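Print this | E-mail this thread

Elvia Maldonado
Thread, 14 posts. Reading time: 3 min

1/ ok people keep asking how I sort seeds before spring so doing it as a thread. fast, kid has swimming in an hour

2/ First thing. Throw out the old onion seed. Parsnip too. I know it was four dollars. Onion seed past a year or two comes up patchy and then you're standing in April with half a row

3/ Tomatoes are the opposite, I've had a packet go six years no problem. Peppers somewhere in between. Beans fine if they stayed dry

4/ Not sure about a packet? Paper towel test. Ten seeds, damp towel, fold it, zip bag, top of the fridge. Write the name on the bag!! last January I had 3 bags up there and no clue which was which

5/ Give it a week for lettuce, up to two for tomatoes, longer for peppers (peppers are slow, leave them alone). Under half sprouted, I buy new. Over half I just sow thicker

6/ Storage. Heat and damp are what kill seed, so not the shed. Not the garage either if your garage is like mine. Jar with a tight lid, back closet, done

7/ Rafsan Miah from the Stekport swap keeps his in the fridge and gets better germination than me every single year so maybe do that. I don't have the fridge room

8/ Sort by WHEN you sow, not by what it is. I did alphabetical for years and it was useless, basil next to beets next to broccoli and every one a different month. Now it's start inside / sow early outside / wait till warm / fall

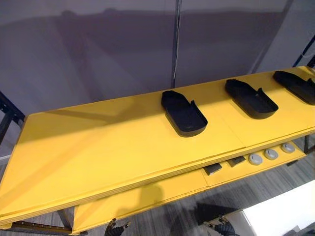
9/ SWAP STUFF
Stekport swap is still on. Small envelopes please. Coin envelopes are perfect, folded printer paper is ok if you tape the corners. Last time someone brought poppy seed in a napkin and it went everywhere

10/ On every envelope: what it is, the year you saved it, and if it's a hybrid say so. Seed saved off a hybrid can grow into anything. Fun if you know, annoying if you were counting on sauce tomatoes

11/ Squash people. If you grew two kinds of the same species near each other and didn't hand pollinate, that seed is a gamble. I got a beautiful looking one from a swap two summers ago, bitter as anything. If one tastes bitter spit it out and pull the plant, don't eat it

12/ Kalliopi Raptis is bringing the Lusano bean again. It's a pole bean, flat pod, gets tall, mine went right over the fence into next door. Last year she brought 46 packets and they were gone before I got my coat off. I am coming early

13/ Somebody asked about buying vs saving. I do both. Carrots I buy, they cross with the wild stuff around here and you get skinny white roots. Lettuce I save, it's so easy, let one plant bolt and shake the fluff in a bag. One plant is more lettuce then you'll ever eat

14/ ok last one. Don't start tomatoes yet!! I know the light is coming back and your itching to. Six to eight weeks before last frost, count back on a calendar. Mine went in way early one year and they were falling over in the window by the time it was safe out. Onions and leeks yes, go ahead, those can go now. Gotta run, will answer stuff tonight

Print this | E-mail this thread

More from Elvia Maldonado
- Leeks in a bucket, an update
- Which peppers I'm skipping this year
- Fixing the hose bib again
- Stekport swap: parking and what to bring
- Slugs 1, me 0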